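Handover

The bottling samples came up from the Cornby line at 845 each morning, and for eleven years the job of sorting them had been mine. Two caps, green for the early batch and yellow for the late one. The tea was the same in both. I read the label, lifted the bottle, tilted it once towards the window, and put it down on the left or the right. Then I wrote a line in the log.

In August the firm signed with Stolus. The letter said that sample handling would be automated in stages and that no post would be lost during the first stage. It did not say how many stages there were. I kept the letter in the back of the log, where it marked my page.

My new title was handling supervisor. The duties ran to 6 items. The first was to start the unit. The second was to stay out of its reach while it was working. The other four concerned the form, which replaced the log and had a box for every fault except the ones that occurred.

The unit was set up in the small room with the parquet floor. It had two legs, but it did not walk to the desk. It stood at the end of it for the whole shift, and the work was brought to it. Bringing the work was also me, under item five. I put the bottles near the back edge, a short distance apart, as the manual required, and stepped away to the door.

The right arm went out over the desk. I timed it for the first week. Liltora, who supplied the hands, quoted five seconds from start to grip, and in the first week the average was about 10. When the grip failed, the arm drew back and began again from the same position at the same speed. I had never in my life reached for a bottle twice in the same way. I noted this in the remarks box and was asked to keep remarks to faults.
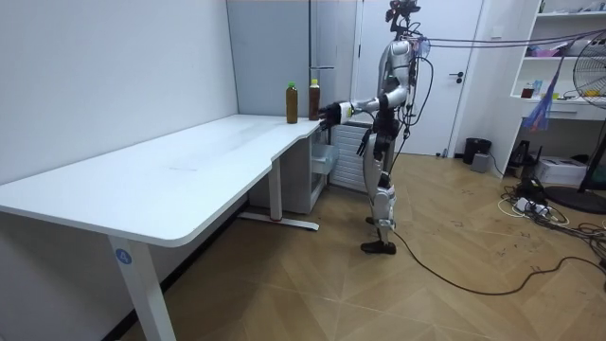

By the third week the failures were down to one or two a shift. I had less to write. I found that my own right hand had started to close slightly before the black one did, and that I was holding my breath until the bottle left the desk. I mentioned it to the woman from the Tabrizi office, who came to check the forms. She said the packers downstairs did the same with the palletiser, and that it wore off.

She asked what the tilt had been for. She had read the old logs and found it on every page, a small T beside the batch number. I said it was to look for sediment. She asked how often I had found any. I said twice. She wrote down the number and asked whether the tilt could be specified: angle, duration, height above the desk.

I took an empty bottle and tried to show her. With someone watching I could not do it. I tilted it too far, then not far enough. She was patient and measured each attempt, and the figures did not agree with one another. In the end she took the middle one and sent it to Stolus as the requirement.

The change was loaded overnight. In the morning I set out a green and a yellow, stepped back to the door and started the unit. The arm went out, closed and lifted. At the top of the lift it stopped, and the wrist turned. It held the bottle over to one side for the specified time. Nothing in the unit was looking for sediment, as that had been put down for a later stage. Then it set the bottle on the left.

I filled in the form. There was no box for the tilt, so I put a small T in the margin beside the batch number and went to fetch the next two.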